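Purificadores nas salas de aula: "Mostrem-me os dados e eu calo-me"

Merike Luik chega à entrevista com uma pasta de plástico debaixo do braço e pousa-a na mesa do café antes de pedir a bica. Lá dentro tem as atas de 7 reuniões, uma fatura e duas folhas de medições impressas a cores. "As folhas são bonitas", comenta. "Pena que não digam nada."

Engenheira de ventilação, mãe de dois alunos do agrupamento de Drotham, Luik tornou-se nos últimos meses a voz mais incómoda na discussão sobre os purificadores de ar que a escola comprou à Enditen. São 31 aparelhos, distribuídos pelas salas do primeiro ao terceiro ciclo, apresentados aos pais em novembro como a resposta às infeções respiratórias do inverno.

Não é contra os aparelhos, garante. "Um bom filtro retira partículas do ar, isso está mais do que estudado. O que eu pergunto é se estes, nestas salas, ligados nesta velocidade, fazem alguma coisa. E a essa pergunta respondem-me com um folheto."

O folheto fala em ar "até 99% mais puro". Luik torce o nariz ao "até". Quer saber em que volume de sala foi feito o ensaio, durante quanto tempo e com que caudal. Pediu o relatório completo duas vezes. Da primeira, recebeu o mesmo folheto em formato digital. Da segunda, recebeu uma mensagem de Quentin Perrin, responsável comercial da empresa, a propor uma visita guiada ao armazém.

Contactado para este artigo, Perrin diz compreender as dúvidas. "Os nossos equipamentos cumprem as normas e temos clientes muito satisfeitos", afirma. Quanto ao relatório, explica que contém informação reservada e que está a ser preparada uma versão para o público. Não adianta uma data.

A direção da escola prefere olhar para as faltas. Siiri Mägi, subdiretora, lembra que houve menos alunos doentes nas semanas a seguir à instalação. "Os professores notam a diferença, os pais notam a diferença", diz. Luik ouve a frase e encolhe os ombros. "Também houve menos faltas na escola do outro lado da ribeira, que não comprou nada. Foi uma época mais branda. Se para o ano for forte, a culpa vai ser do purificador?"

O ruído é outro assunto. Na velocidade máxima, a única para a qual o fabricante anuncia resultados, os aparelhos fazem-se ouvir durante a aula. Vários professores baixam-nos para o mínimo e há quem os desligue nos testes. Ninguém regista quando nem por quanto tempo. "Portanto, estamos a avaliar uma máquina sem saber se estava ligada", resume a engenheira.
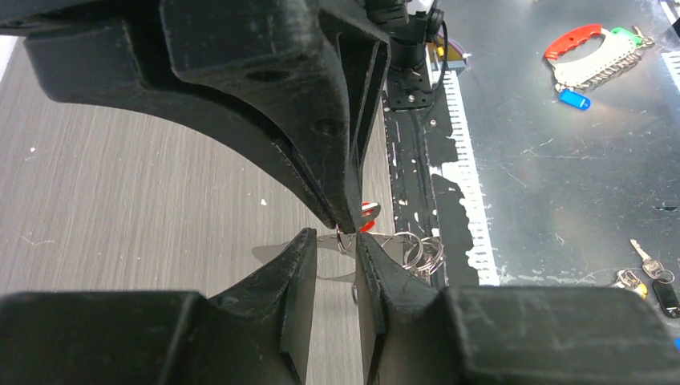
Depois há o dinheiro da manutenção. Os filtros têm de ser trocados com regularidade, e a estimativa que circulou entre os pais aponta para cerca de 2.000 euros por ano. Luik não encontrou essa despesa em nenhuma das atas. "Compra-se com uma verba extraordinária, tira-se a fotografia, e no segundo ano os filtros ficam lá até ganharem pelo."

O que faria ela? Abrir as janelas nos intervalos, para começar, e pôr medidores de dióxido de carbono nas salas mais cheias. Depois, um ensaio modesto: metade das salas com os aparelhos a funcionar a sério, metade sem eles, durante um período inteiro, e alguém de fora a fazer as contas. Admite que o número de alunos é pequeno e que o resultado podia sair inconclusivo. "Mas então escrevia-se isso, inconclusivo. Era já um progresso."

Siiri Mägi não fecha a porta à ideia, embora levante reservas quanto a deixar turmas sem filtragem. "Como é que eu explico isso a um encarregado de educação?", pergunta. Luik acha a objeção curiosa, vinda de uma escola onde há aparelhos desligados todas as semanas.

Antes de sair, volta a arrumar as folhas na pasta. Tem uma nova reunião marcada para as seis da tarde e vai pedir o relatório pela terceira vez -- por escrito, com cópia para a associação de pais.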